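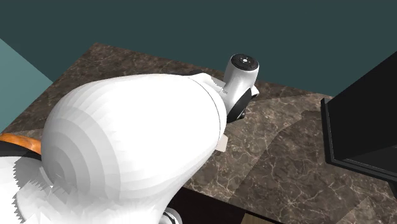
Figure 4.1 A curved white surface built from flat polygons, with faint bands of shading.

Chapter 4
Smooth from Straight: Curves and How We Draw Them

Take a sheet of squared paper, a sharp pencil and a ruler. Mark the numbers 1 to 10 along the bottom edge and again up the left-hand side. Now join 1 on the bottom to 10 on the side, 2 to 9, 3 to 8, and carry on until you run out of numbers. Every line you have ruled is straight, and yet a curve has appeared on your page! It bends gracefully between the two edges, and you never drew it.

People were enjoying this trick long before there were computers. It turns up in stitched cards, in string pulled tight between nails, and in the ribs of wooden boats. It also sits underneath a great deal of mathematics, and by the end of this chapter you will be able to say exactly which curve your ruler made and write down its equation.

We begin in section 4.1 with the circle, the curve everybody thinks they know. Draw a square inside a circle, with its corners touching, and it is a poor match. Double the number of sides and you have an octagon, which is a good deal better. Keep doubling and the gaps shrink so fast that your pencil is soon too thick to show them. How big are the gaps, though? And can we ever get rid of them altogether? These two questions kept some very clever people busy for centuries, and they are still lovely questions to argue over.

Section 4.2 moves from curves to curved surfaces. A football stitched from flat panels, a glass dome, a paper lantern: each one is a bargain between the shape we want and the pieces we can cut. We shall compare two models of the same dome, one with 59 faces and one with 519, and work out how much closer the second comes to the true shape. (The answer surprised me when I first did the sum, so have a guess now and write it in the margin.)

In section 4.3 we turn to shading. Your eye is very good at spotting an edge, even a faint one, and a surface can look banded although its pieces fit together well. Agnese Lūse, who taught me technical drawing, used to make us shade an egg for a whole afternoon before she would let us near a compass. I grumbled then — I am grateful now.

Before you start

You will need to be happy with Pythagoras' theorem, the angles in a regular polygon, and the area of a triangle. If any of these feels rusty, try the warm-up below.

1. Find the size of each inside angle of a regular octagon.
2. A square fits exactly inside a circle of radius 5 cm. Find its area.
3. Repeat the ruler drawing with the numbers 1 to 20 in the same space. Describe what has changed.

Keep your drawing from question 3 somewhere safe. We shall need it again in section 4.4.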